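**Public libraries should keep their evening hours**

2023-01-16

The Irkimham library board will decide this January whether to close its reading rooms at 5 p.m. on weekdays. The Hourani Foundation, which has supported the branch system for seven years, holds that the proposal should be withdrawn.
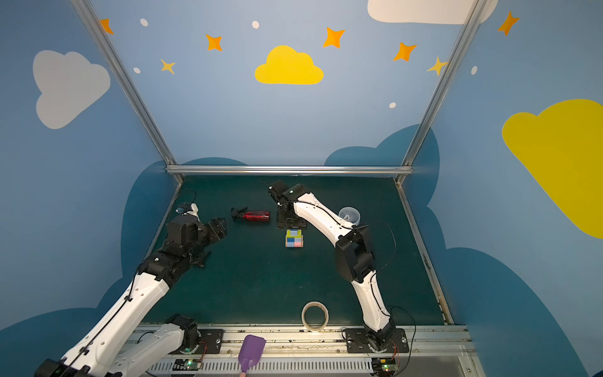
The case for early closing rests on door counts. After 5 p.m. the main branch admits 32 visitors on an ordinary weekday, and the board regards this figure as too low to justify staff and heating. A door count records arrivals. It says little of how long a visitor stays, or whether that visitor could have come at any other time of day.

Evening users are, in large part, people who work. They fill out applications, study for licenses and read to their children. An adult who leaves a shift at 4 and travels by bus from Jinimance has little use for a building that locks its doors at 5.

We accept that the budget is under strain. The board may reasonably shorten the morning schedule, when three desks are staffed and few are needed. It may also ask neighboring towns to share the cost of a late service — a step that has been discussed before and never taken up.

The Foundation asks that any change be put to public comment before a vote, and that the comment period include at least one meeting held in the evening.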